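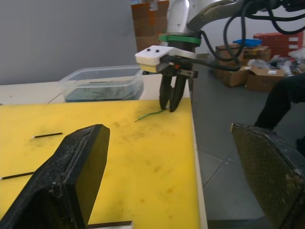

Skostberg Slim Finger Set for parallel grippers: long-term review

Reviewed 12th July
Price as tested: $400 for two pairs, mounts and screws included

The Skostberg set replaces the stock fingers on small parallel grippers. We fitted one pair to each arm of a two-arm bench cell that handles wire, thin rods and light packaging. The stock fingers that came with our Voreck grippers were too wide at the tip for wire. This review covers fitting, alignment, wear and cleaning over 127 hours of running time.

Fitting

The fingers bolt to the carriage through the mount. Access to the rear screws is poor. A short hex key fits, but it only turns a little at a time, and a ball-end driver will not reach past the wrist cables. We moved the cables to one side of the mount and tied them there before starting, and we suggest doing the same. The first arm took most of a morning. The second went faster.

The printed instructions call for the gripper to be homed before the fingers go on. Do not skip this. We mounted one pair with the carriage slightly off its home position and the controller reported a closed gripper while the tips were still apart. The fix was to take the pair off again, home the carriage and refit.

Usable opening with the set installed is 68 mm. This is less than the stock fingers gave, and it rules out some of the boxes we used to pick up across the width.

Alignment

Tip alignment matters more with narrow fingers. If one tip sits forward of the other, a wire rolls out of the grip as the jaws close. We check it by closing on a strip of paper and pulling. The paper should drag evenly from both sides. If it twists, loosen the front screws, close the gripper at low force and retighten with the jaws shut.

After this the set holds thin wire well at low force. A lateral pull on the free end will still turn the wire in the grip, so the taught path should approach along the length of the wire.

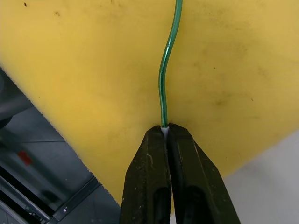 Green wire held at the short white section near its end. The scuffs on the finger faces are cosmetic.

Tool center point has to be taught again after any finger change. Each arm needs its own value. We tried copying the value from one arm to the other and got an offset large enough to press the tips into the table. Our work surface is soft enough to forgive this. A bare metal table would not be.

When both arms work on the same item, any error in the two tool points adds up. Our routine is to bring the tips of both grippers to one mark on the bench, step the approach down in small moves and correct the second arm only. Run it slowly the first time, with a hand on the stop.

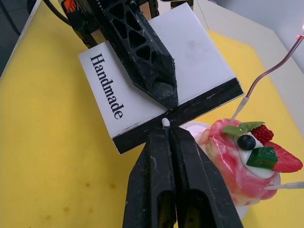
Light items show up alignment faults sooner than heavy ones. A box that slides when one gripper touches down means the height is set too low or the approach is at an angle. We found both faults on the same arm and corrected the height first.

Wear and cleaning

The black finish marks easily. White scratches and dust appeared in the first days and have had no effect on grip. Dust in the surface texture is a different matter and does reduce hold on smooth rods. A dry nylon brush clears it. Solvent wipes left a film on our fingers and we stopped using them.

Screws should be checked on a schedule. We found the front pair on one mount loose at the first check and have since gone over all of them every 13 hours of running. A drop of removable threadlocker would stretch that interval, although Skostberg does not supply any and the manual is silent on the subject.

Sheet work

Thin upright sheet is the hardest test we gave the set. We use a bench vise as the fixture. The vise must be tightened before the arms are enabled, and its position entered as a keep-out zone for both arms. Cable slack at the wrist also needs a look here, as a loop that hangs clear in the home pose can catch on the top edge of a sheet.

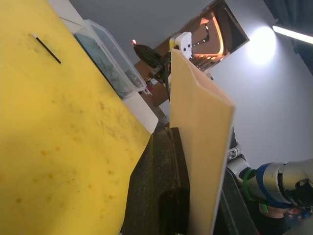

Sheet fixture. The cream sheet is clamped upright in the vise, with the second arm reaching in from the right.

Compared with the Bakilana fingers

We ran the Bakilana fingers on the same cell last October. They are wider and stiffer, with much better screw access. They are the better choice for boxes. On wire they dropped or rolled the part often enough that we took them off again.

Good: narrow tips, even grip at low force, spare screws in the bag
Bad: rear screw access, reduced opening, thin manual
Bought from: Floltau, in stock at time of order

Recommended for wire and small rods. For mixed work, keep the stock fingers and allow time to teach the tool points again at each change.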